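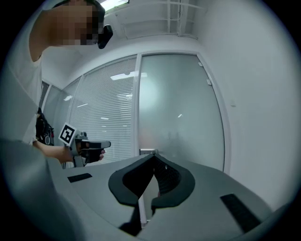
Declan Dunne told us that the shared kitchen was fine in the mornings and hopeless by the evening, and that any new layout would have to cope with people who were tired and wanted to get home. We wrote this down at our first meeting with him and it became the starting point for the project.

Flindavcombe Shared Kitchen: Storage and Tidying Project
Final report, Group 6

Background

The kitchen at Flindavcombe is used by students from several corridors. It has wall cupboards, a run of base units and a tall cupboard by the door. Before the project, each cupboard held a mixture of pans, dry food, cleaning products and plastic tubs. People put things back wherever there was a gap, and the same item could be in a different place each day.

Our brief was to find an arrangement that users could keep up without a rota. We were asked to reuse the existing furniture and to spend as little as possible.

Method

We started by emptying one cupboard at a time and sorting the contents on the worktop. Items were grouped by when they are used: preparing, cooking, eating and clearing up. Anything past its date was thrown away. Items with a name on them were set aside for collection.

We then measured the shelves. The lower shelf in the tall cupboard is 66 cm from the floor, so we chose it for heavy pans. Lighter tubs went higher up. Cleaning products were moved to the unit beneath the sink, away from food.

Laurier Paquette drew the first plan and taped a copy inside each door. The labels were handwritten at first so that they could be changed easily. We tried two versions of the layout, each for a week in December. In the first, mugs were kept beside the plates. In the second, they were moved next to the kettle.

Materials

We used stacking trays from the Orkix range and a roll of Pedis shelf liner. The trays were bought second-hand. A set of Ekinci hooks was fitted to the inside of the tall cupboard for colanders and sieves. The whole budget was 100 pounds and we spent a little over half of it.

Results

The second layout worked better. Mugs were usually back in the right place at the end of the day, and the worktop by the kettle was used less as a dumping ground. Pans also stayed where we had put them. One user said that having them low down was awkward when the door to the corridor was open, as the two doors meet. We haven't solved this.

Plastic tubs remained a problem. Lids and bases became separated within a few days, even with a tray for each. We tried storing tubs with their lids on, but this took up too much room. In the end we kept the lids upright in a narrow tray and asked people to take home any tub they didn't need.

The shelf liner curled at the front edge and was trimmed. It might have been better to cut it short in the first place.

We checked the cupboards again on Thu 2 January, when few people were in the building. Most items were still in place, although this tells us little about a normal week.

Limitations

The trial was short and ended close to the holidays. We also did much of the tidying ourselves during the first few days, which will have made the layout look more successful than it was. Users knew about the project and may have taken more care than usual.

Further work

The handwritten labels should be replaced with printed ones once the layout has been agreed. The door of the tall cupboard could be rehung to open the other way, if the building manager allows it. A longer trial should include the first weeks of term, when new people arrive and bring more equipment with them. Spare trays are in the bottom of the tall cupboard, behind the pans.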